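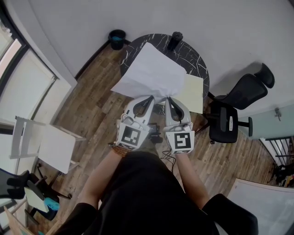
Hand-held grippers in use with a sheet of white paper, round table.

Drurell Equipment Planning Group
Minutes of the meeting held 1/10/26, Salem office

Chair: Bienvenido Evangelista

1. Previous minutes
Approved with one correction: the quote from Lorkent was for $3397 and included shipping.

2. Hand-held grippers
The group reviewed two offers for a further matched pair. Zostuvley quoted $3107, with spare finger pads and printed markers included. Lorkent's price is unchanged and does not cover spares. Members asked whether pads from one supplier fit the other's fingers. Neither supplier has confirmed this in writing.
Decision: Purchase 2 grippers from Zostuvley at the quoted price, subject to written confirmation of the warranty term.
Action: B. Evangelista to request the confirmation and raise the order.

3. Robot arm
The chair reported that the arm purchase cannot be met from the current budget. It was agreed to carry the item forward to July, when the next allocation is released. Floor loading and power supply are to be checked before any supplier is invited to quote.

4. Cables, pads and small parts
Spending on small parts is expected to reach roughly $2000 for the year. The group agreed to hold this as a separate budget line. Requests must state the part number and the workstation.

5. Paper and cloth handling tasks
Continued on the present tables. A request for a larger work surface was deferred pending measurements.

6. Other business
None.

Next meeting: to be set once the warranty reply is received.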